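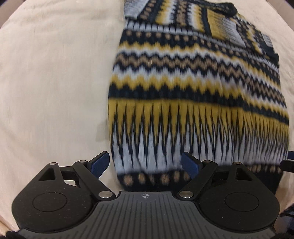

Mirjana Kovačević asks whether the blur filter can stay off when the cloth has a busy pattern. It can't. The tracker drops smeared frames first, then looks for an edge.

Setting the blur filter in Irura

1. Open Perception, then Frame Checks.
2. Set Sharpness Floor to 31.
3. Set Minimum Run to 4 frames.
4. Replay the episode and watch the reject count.
5. Press Save Profile.

Note: Patterned knits need their own profile -- stripes can be read as hems.

Caution: Do not change the floor while a replay is running. Irura will stop with error 803 and the profile will not be saved.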